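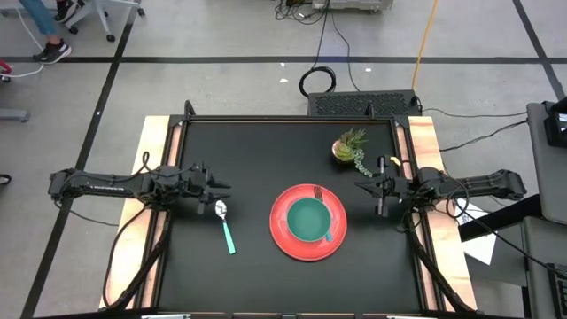
Plosholm Folding Garden Kneeler and Seat

Price: 2,599 kr, VAT included
Article number: 254
Availability: in stock at our Limalska shop, other shops on order

The Plosholm is a kneeler when it stands one way and a low seat when you turn it over. The two side frames become handles when you kneel, so you can push yourself up with the arms and spare your knees. When you turn it, the same frames become the legs and the cushion is on the top. It is made by Nirner, who also make the long-handled weeders and bulb planters that we have sold for several seasons.

Many customers ask us what is the difference between this model and the cheaper kneelers. The main one is the width. The cushion is wide enough to move a little from side to side while you are working in a bed, so you do not need to stand up and shift the whole thing for every plant. The other difference is the hinge. It has a locking pin on both sides, and you hear a click when the pin is in its place. If you hear only one click, please open it again and check the other side before you sit.

Details
Weight limit: 140 kg, as seat or as kneeler
Seat height: 39 cm
Frame: powder-coated steel tube, dark green
Cushion: closed-cell foam, 4 cm thick, fixed with two screws from below
Feet: broad plastic feet, replaceable
Folds flat for storage, with a hook hole in one leg

How to use it
Open both sides fully and press down until the pins lock. On soft soil we advise to put the feet on two pieces of board, especially after rain, when the legs can sink unevenly. On paving or a wooden deck it can stand as it is. Do not stand on the cushion to reach high branches. It is not a step and the guarantee does not cover this.

The cushion does not take water inside, but the fabric tape around its edge does, and it dries slowly. Wipe it and leave it open for some hours before you fold it. Soil on the frame can be washed with warm water and a soft brush. Please do not use a pressure washer near the hinges — it pushes out the grease. A drop of ordinary oil in each hinge in May is enough for the whole season.

Tool pouch
The Nigatu tool pouch fits on either side frame with two straps. It has one deep pocket for a trowel and secateurs and three small ones for labels, string and similar. It is sold separately. If you are left-handed, hang it on the other frame and turn the straps round, so that the buckles are facing outwards.

Spare parts
Feet, locking pins and cushions can be ordered one by one. For the cushion, please tell us if your kneeler has round or square screw plates underneath. The older ones have round plates and the holes are in a different place. We still have both kinds.

Delivery and returns
The kneeler is sent folded in a flat carton, and no assembly is needed except for the feet, which you press on by hand. You can return it unused within 30 days. If the frame has marks of soil we can unfortunately not take it back as new, but call us and we will see what is possible.

You are welcome to try it in the Limalska shop, where one is always standing open beside the seed shelves. Fuad Adugna is there on Saturday until 3 pm and can also change feet and pins while you wait, if you bring your old kneeler with you.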